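Projects > Student robotics > Table-clearing projects > Rorkton

Rorkton

By Sevim Öztürkmen. Last edited in December
Shares: 15 | Comments: 2

Rorkton is a student robotics project run by the Household Robotics Club at Drarkia Technical College. Its subject is tidying: a robot arm is given a table with mixed objects on it and has to move them into containers. The name covers both the yearly course of club sessions and the software the students write for it.

History

The project was started by Fung-ping Tu, a lecturer in control engineering, as a follow-on to an earlier club activity called Orner. In Orner the arm stacked painted blocks of a single size. Students who had finished it asked for something less regular, and Tu replaced the blocks with things bought in a supermarket and a stationery shop. The first Rorkton group had 9 students. Membership has since settled at about 15 a year, most of them in their second year of study.

Task

A Rorkton table has at least one container and a selection of loose items. Teams may set out the items themselves during practice, but for the assessed run the layout is chosen by another team. Scissors must have their blades covered. Food may be used, and grapes are a common choice as they bruise if gripped too hard. Clear objects are also encouraged, because depth cameras often give poor readings on them. 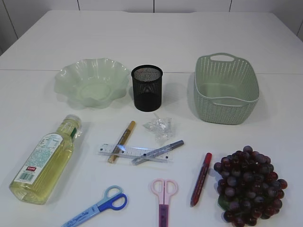 Drarkia Technical College, Department of Engineering: Household Robotics Club

The usual layout mixes shapes that call for different grips. Pens and markers can be picked up across the barrel, but a marker lying over a ruler has to be lifted first or both will move. A bottle of cooking oil on its side is heavy for the arm and its contents shift as it is carried. Crumpled plastic wrap has no fixed shape, and teams generally leave it until last. A mesh pen holder or a plastic basket serves as the target.

Organisation

Students work in teams of two or three. Each team keeps a written log, which counts towards the mark along with the assessed run. A run lasts seven minutes, and the arm may not be touched during it. Dropped items may be tried again, but anything that leaves the table is out of play.

Software

Early teams wrote their own code from nothing. The club now supplies a shared library, Poon, which handles camera calibration and basic arm movement. Grasp planning is left to the students. Öztürkmen, a former member, maintained Poon for 2 years and wrote most of its manual.

See also

Orner (block stacking)
Poon (software library)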